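Plumo table-cleaning project: progress report to Sorkero

Period covered: to the end of February

Summary

The main event of this period was the open day at our Skomonow workshop, where visitors tried the hand-held grippers and watched the wiping task being recorded. The recording work is on schedule. Spending on consumables is slightly over plan, and we explain this under Budget.

Open day

Doors opened at 10am and the last group left shortly after 4pm. Each group had a short talk, then a turn at one of the 3 work tables. Most people picked up the gripper grip quickly, though children needed the strap shortened and we had only one short strap. We will order more before the next visit.

The table-wiping station drew the longest queue. Visitors wanted to know why we record people doing the job by hand before asking a machine to do it, and the talk should cover this better next time. Several teachers asked about bringing a class, and we have replied to all of them.

Work at the wiping station uses a pale tabletop, paper or tissue, and marks of different colours and sizes. Small scattered red specks are the hardest case we have at present – the operator has to make several passes, and it is easy to miss the outliers. A faint blue ring on the same surface gives a second kind of mark to work on.

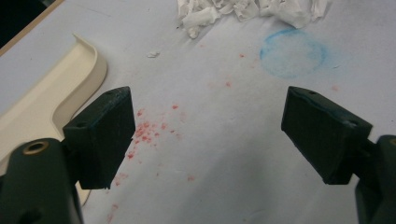

Recordings

The target for this stage is 3000 recordings, of which 1000 are to be table wiping. The wiping set is complete apart from checking. Open day attempts are stored separately and do not count towards either figure.

Budget

Gökçe supplied the replacement finger pads at the agreed price. Paper and markers cost more than planned, mainly through the open day. We expect to cover this from the travel line and are not asking for further funds.

Next period

Finish checking the wiping set, start on the tray-sorting task, and hold one school visit in the workshop. We would also like to agree a date for Sorkero's own visit, preferably in the morning when all the tables are in use.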